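4.2 Does the oiled finish claim hold up?

Sellers of solid wood worktops often say that an oiled surface "heals itself" and that a lacquered one does not. The claim appears in the care leaflets of Devwood and Kröger in almost the same words, and neither leaflet cites a test. We were not able to find one either. What we found were two trade articles that cite each other and a short note from Usard that reports results for a single board.

Our own survey does little to rescue the claim. Of the 300 households that returned the form, most owners of oiled tops said they were pleased with the finish, but so did most owners of lacquered tops. Satisfaction is a weak measure in any case. People who have spent a weekend sanding and oiling a counter have a reason to think well of it, and the form did not ask how much work they had put in. It should have.

The 29 home visits were meant to fix this. On each visit one of us looked at the worktop under the household's normal lighting and again with a lamp held low to the side, and gave the surface a wear score on a fixed scale. Scores from the two lighting conditions often disagreed. Under the lamp, fine scratches showed up on oiled and lacquered tops alike. Under ceiling light many of them vanished, more so on the pale tops, whatever the finish. We suspect that some of what is called healing is only a light-colored wood hiding its marks, and that a dark top with the same oil would get a worse review.

Color was therefore added to the scoring sheet as a separate entry, with three grades: pale, medium and dark. Light tan surfaces such as the one in Figure 6 were graded pale. We did not try to name the species by eye, and we would treat any survey that does so with caution.

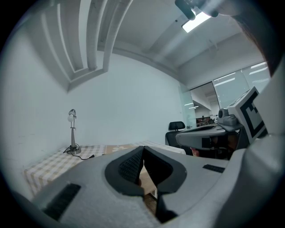
4.3 Limits of the comparison

Seven of the visited households could not say which oil had been used, and 22 named the Evia product line without being able to find the can. Their answers were kept, but they carry less weight than the table suggests. We also had no record of how old each finish was. A top oiled in April and scored in the fall has had little time to wear, while a lacquered one may have gone years without attention. Until age is recorded along with finish and color, we see no grounds for ranking one finish above the other.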